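Matow Lab
11/2/24

1/ We are pleased to share the first results from our cloth handling study, carried out with our partners at Stulov and Dristar. The question was a simple one: does a folding model learn better when its training examples begin with an untidy garment?

2/ Most folding data starts from a shirt that has been smoothed flat by hand. Homes do not offer such shirts. A model trained only on neat starts tends to stop, or to repeat the same pull, when it meets a sleeve that is tucked under or doubled over.

3/ In October we recorded 3294 folding attempts. Of these, 732 began from what we call a "disturbed start": the garment is on the table, but at least one sleeve or hem is out of place. The remainder began flat.

4/ We then trained two versions of the same model. Version A saw flat starts only. Version B saw a mixture, with the total number of attempts held equal. Both were tested on garments that neither had met in training.

5/ Each version was given 200 test trials, all from disturbed starts. A trial was scored as a success if the finished fold lay inside a marked outline and no sleeve was showing. Two members of staff scored every trial separately, without knowing which version had produced it.

6/ Version B completed over 40 more trials than Version A. The gain was largest for short-sleeved shirts and smallest for towels, as we had expected. Towels have no sleeves to go astray.

7/ A less welcome finding: Version B is slower. It spends longer on small corrections before the first fold, including on shirts that are already flat. We regard this as a fault in the method and are working on it.

8/ On the table covering. Trials were run on plain cloth sheets, and small everyday items were left within view. A model that copes only with a bare surface is of limited use to anyone.
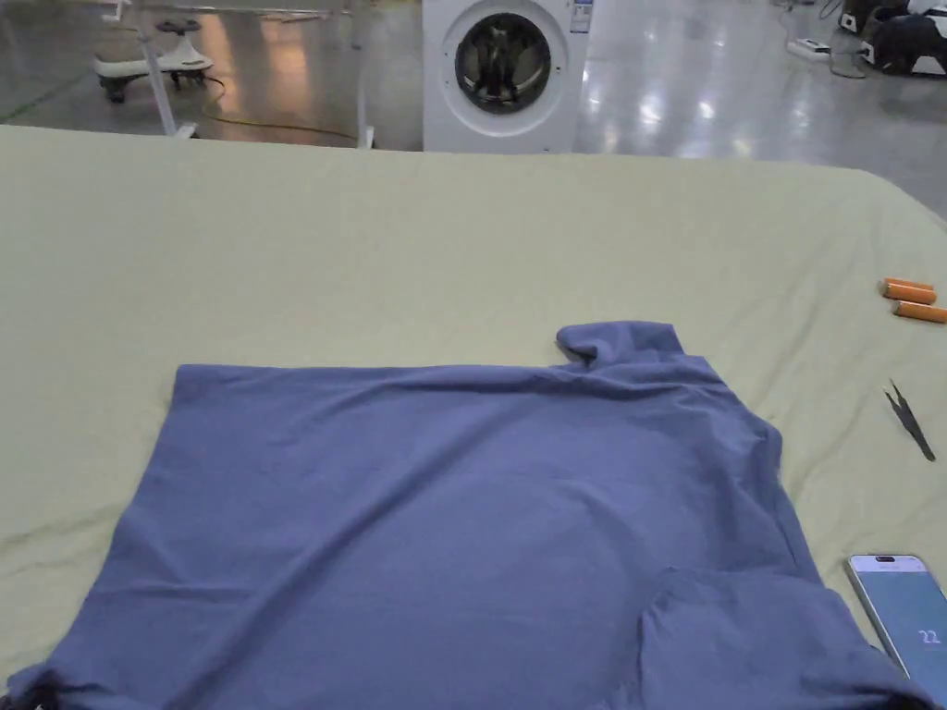
Short-sleeved T-shirt on the green sheet, one sleeve bunched near the neckline and the other folded inward.

9/ Shirts with both sleeves displaced remain the hardest group for either version. Version B will often correct the first sleeve and then begin folding before it has dealt with the second.

10/ The scoring sheet and the written protocol will be released through the Lumanlan project page once our partners have completed their checks. The recordings will follow separately.

11/ Groups wishing to repeat the test on their own equipment are invited to write to us through the project page. We would particularly like to hear from those working with heavier fabrics, which this study did not cover.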